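Notebook - cloth and sticks bench, Fliker cell
June 4, 2019

Second cup of coffee and I'm finally writing this up properly, with apologies to whoever has been trying to read the scrap of paper I left taped to the cabinet. It's the same fault we saw on the Jundus arm last September, or near enough its cousin, and I'd like this account to be a bit more use than the one I left that time (which says "gripper funny, restarted" and nothing else - thank you, past me).

So. The job was the sorting task from the Dulleck list: work through the bear print cloth and the off-white stuff, find the wooden sticks lying in the folds, pick each one up by itself and leave the cloth behind. We had been running it all morning at the gentle grip setting and it was going along very nicely. On run 12 the fingers closed on a stick with a good pinch of cloth in with it, the controller decided it had a firm hold, and the arm lifted. The cloth came too, pulled tight, and the force limit that should have stopped everything did not stop anything. I hit the red button. The arm froze with the cloth stretched between the fingers and the bench, and I stood there for a moment feeling my heart go, and then I went and got the long tweezers.

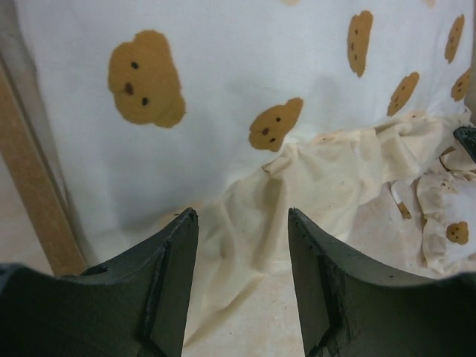 I should say that no hands were anywhere near it, and the door interlock was closed the whole time, so nothing to report on that side beyond a fright. But a limit that doesn't trip is a limit we don't have, and I don't want anyone leaning in to nudge a stick with the power on until this is sorted out. I've put the yellow tag on the cell. Please leave it there, even if you only need it for five minutes.

What I found in the log: the wrist force reading climbs the way you would expect, gets to 2000, and then sits there flat as a pancake for the rest of the lift. The trip level in the config file was 2676. So the reading was being clipped before it ever got to the number that was meant to trip it, and we could have pulled the bench over without a peep out of the software. I went back through the older config files and the trip level was fine until the Herrera driver update, when the units for the clip changed and the trip level stayed as it was. I did that update. I remember being rather pleased with how smoothly it went.

The second half of the trouble is the grip check. It only looks at finger gap and motor current, and a stick with a fold of cloth wrapped over it looks very much like a stick. I spent far too long after lunch jogging the fingers up to the sticks with the arm in slow mode (enable switch in hand, lift disabled), trying to see how close the approach can get before the cloth starts to ride up between the pads. The honest answer so far is that it depends on the fold, and I'd rather have a better one than that.
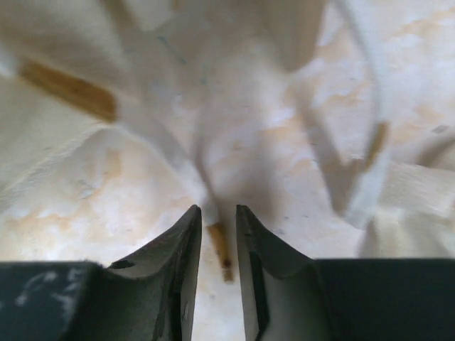
Jaws open over a stick, white material bunched up behind.

For now I've put the trip level down to 9 percent under the clip and added a check at startup that refuses to run if the trip is ever set higher than the clip. With the lift disabled I pushed on the wrist with the foam block and it stopped every time, which cheered me up a good deal. I have not tried it on a real lift and I won't do that by myself.

Still to do: look over the pads on both fingers before the next run, add a short test tug after the grip and before the full lift (an idea from the Jundus days, and a good one), and go through the other two cells for the same mismatch. I've only checked the config on this one. If you get to the others before me, write down both numbers here, please, even if they look fine.

Tweezers are back in the top drawer.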